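4.2 Workspace and collection procedure

All picking trials were run on a single arm with a two-finger gripper, mounted beside a light wooden table. Two grey bins are placed one behind the other and clamped at the corners so that they do not shift when the gripper touches a wall. The nearer bin is the source in odd-numbered runs and the target in even-numbered runs. Swapping the roles in this way removes the need to refill the source by hand, and it means that the arrangement at the start of a run is the one left behind by the policy in the run before.

We did not replace the bins when they became worn. The near bin had already been used in the Funcombe study, and its rear wall and floor are scratched, chipped and stained. Early versions of our segmentation model, trained on clean bins, returned false objects on these marks. We kept the bin and added 300 unlabelled views of it with nothing inside to the training set, which removed most of the errors. The remaining ones are discussed in Section 5.3.

Objects were drawn from the Wonska set, which has 105 household items, and each run used 6 of them. We chose the set for its spread of shapes and surfaces. Rigid boxes are easy to segment but are often wider than the gripper can open when approached from the wrong side. Round items roll if one finger arrives before the other. Flat items lying on the bin floor leave very little to hold, and soft or shaggy items have no clear outline in the depth image. The draw was random, with one limit: no run could contain more than two flat items.

Objects were tipped into the bin from a tray and were not rearranged afterwards. Items therefore came to rest against walls, in corners and on top of each other. We consider the last case the most important for this paper. When one object lies on another, the order of picking matters, and a grasp on the lower object can carry the upper one with it. We call this a coupled pick and record it separately from a failed pick, as the two have different causes.

Figure 3 gives a typical layout. The red polka-dot box lies against the rear wall, where one of its long sides cannot be reached. The sunglasses rest on a flat white item, and the fluffy blue, white and grey object covers the right part of that same item. Under the baseline ranking of Mabaso, the white item scores well because of its large flat area, although it is held down by two others. Our ranking lowers the score of any candidate whose mask borders an object judged to be above it. The round objects, one on the left side and one in the front right corner, have no such neighbours and keep their original scores.

Each attempt followed the same order. The overhead view was taken with the arm withdrawn, candidates were proposed and ranked, and the arm moved to a point above the chosen one. The fingers were then lowered at a fixed speed and closed until the motor current passed a set limit. If the limit was not reached, the attempt was recorded as an empty grasp and the object was left where it was. A run ended when the source bin was empty or after 50 attempts, whichever came first.

Labels were entered by one operator and checked by Tarun Dixit against the recorded video. Where the two disagreed, the attempt was watched again at reduced speed and a joint label was agreed. Most disagreements concerned coupled picks in which the upper object slid off during the lift. We count these as coupled, even if the object fell back into the source bin, because the grasp had moved something it was not meant to move.

Lighting was left as it was in the room. Collection took place in August, mostly in the afternoon, and glossy items show strong highlights in many of the recordings. We did not filter these out. Depth values were missing on some lenses and on shiny packaging, and in those places the ranking falls back on the colour image alone.

Figure 3. Near bin with objects from the Wonska set; the gripper is over the right end of the bin and the second bin is behind.

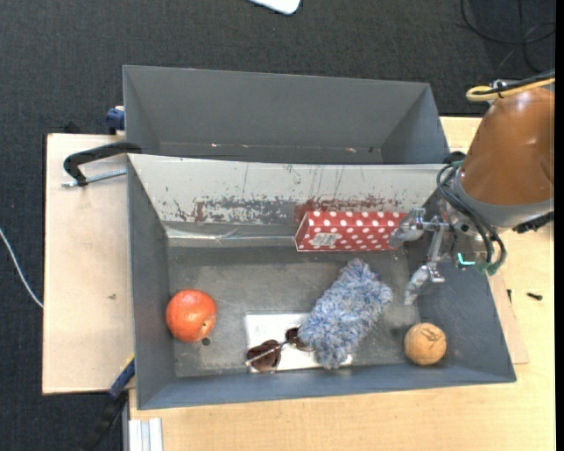 4.3 Baselines

We compare against two methods. The first is the Mabaso ranking described above, used with its published settings. The second, Kovthorpe, chooses the highest point in the depth image and grasps there without segmentation. Both were given the same views and the same limit on attempts as our method.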